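Wuvari Institute of Trade Studies
Module 4: Stock Control for Small Businesses
Handout 3 – Receiving, unit of count and the stock record
Module leader: Mahtab Rostami
Seminar tutor: Saeed Asadi

Students should read this handout before the May seminar and bring a calculator. The Tamus case at the end will be discussed in groups.

1. Purpose of the stock record

A stock record states what a business holds, where it is held and what it cost. It is used by the buyer, who must decide when to order again; by the sales desk, which must know what can be promised to a customer; and by the bookkeeper, who needs a closing value for the accounts. An error made when goods are received will pass through all three. For this reason the module deals with receiving before it deals with ordering.

The record is made up of lines. Each line has a code, a short description, a unit of count, a location and a balance. Students often give most of their attention to the code. In practice the unit of count causes far more trouble, and it is the main subject of this session.

2. The unit of count

The unit of count is the smallest quantity in which an item is issued or sold. It need not be the quantity in which the item is bought. Rope may be bought by the coil and sold by the metre. Envelopes may be bought by the carton and issued by the packet. Where the two differ, the record must hold a conversion figure, and that figure must be checked whenever the supplier changes the pack. 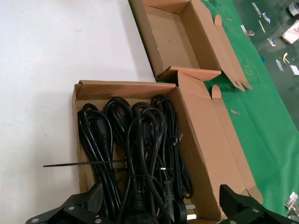
A business must also decide when a pack ceases to be a pack. Under the rule used in this module, a carton is counted as full stock only while it remains sealed. Once it has been opened, its contents are entered in the smaller unit and the carton is no longer counted. Power cords bundled tightly in an open cardboard box, as in the photograph, would therefore be entered as single cords, and the number would be found by taking them out and counting them. An estimate by eye is not accepted in coursework. Dense bundles of like items are among the hardest goods to judge in this way, and the error may lie in either direction.

3. Steps in receiving

Goods are received against two papers: the purchase order, which shows what was asked for, and the delivery note, which shows what the supplier claims to have sent. The receiver should proceed as follows.

Compare the delivery note with the order before signing.
Count the outer packages and note any damage on the carrier's copy.
Open and count the contents in the unit of count.
Enter the counted quantity, whatever the delivery note may say.
Report any difference to the buyer on the same day.

The fourth step is the one most often missed. Copying the supplier's figure saves a few minutes and makes the record worthless as a check on the invoice.

4. Cycle counting

A full count once a year is required by many businesses for their accounts, but it finds errors too late to trace them. Cycle counting spreads the work. A few lines are counted each day, and the lines that move fastest or cost most come round more often. A common starting point is to count 10 lines a day and to review the plan after a quarter.

When a count differs from the record, the balance should not be altered until the difference has been looked into. The usual causes are a late entry, a wrong location, a return that was never booked in, or a mistake in the unit of count.

5. Case for discussion: Tamus

Tamus is a trade counter selling electrical sundries. It buys one line of connectors from Rezaei in cartons of 31 and sells them singly. The record shows a balance of 266. A count finds 8 sealed cartons and one open carton, the contents of which have not yet been counted.

(a) How many connectors should the open carton hold if the record is correct?
(b) The open carton is found to be empty. State the difference and suggest two possible causes.
(c) Draft a short note to the buyer reporting the result.

Reading: Gotamum workbook, chapters 2 and 3. Written answers to the case should be handed to Saeed Asadi at the start of the seminar.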